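Old Dell desktop, worth swapping the CPU?
Desktop Repair > Used Parts and Upgrades

climik155
Wednesday, March 21, 2018

I have a Dell desktop that came out of an office on Grimshaw Street when they cleared the place. I paid nothing for it. It runs, but it is slow with more than a couple of browser tabs open. I bought a used processor from the same family for it and the case is open on the bench now.

Before I put the chip in I want to know if I should also replace the power supply and the fan, or leave them alone. Total budget is 100 dollars and the chip took part of that.

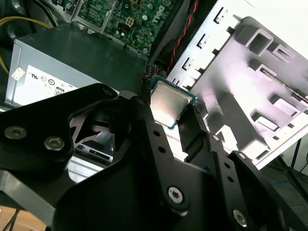
Graron: Leave the power supply. If the machine boots and doesn't shut off under load, the unit is fine for a chip in the same family. Spend the money on memory or a solid state drive.

Blair Jardine
I disagree with Graron on this. A power supply that has been in an office for years has a lot of hours on it. I replaced one in May last year after it took a drive with it. Check what connectors the board uses before you order, though. A lot of Dell boards don't take a standard 24-pin plug, and you end up buying an adapter too.

Graron
One bad unit doesn't mean they all go. I have four Dells in the shop at Clanisley that are older than that and still on their original supplies.

climik155
Thanks both. I don't have a meter, so I can't test the supply beyond turning the machine on. I did look up the service manual for my model. It runs to 268 pages and the part on the processor is two of them.

The manual says to take the heatsink off with the machine on its side, clean off the old paste and set the chip in by the corner mark. 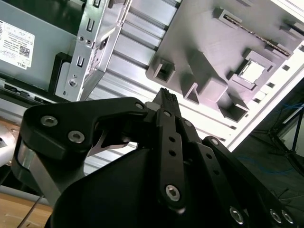
I also updated the BIOS last night with the old chip still in, because the newer one isn't supported on the version it shipped with. That went through without errors. The side panel screws were the worst part of the job so far. Two of them were stripped.

Blair Jardine
Good call on the BIOS. People skip that and then think the chip is dead. What rating does the power supply have?

climik155
It has the 80 PLUS logo on it. I still have to find the wattage. 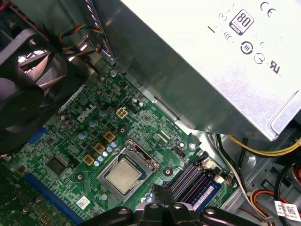 Dell motherboard and power supply, case open

Graron
Then I would stay with it. Put in the chip, use fresh paste, run it for an hour and watch the temperatures. If it stays under what the manual lists you're done.

Blair Jardine
I would still price a replacement. You don't have to buy it today.

climik155
I'll do the chip and the paste first and put the rest toward a drive. Will post temperatures this weekend.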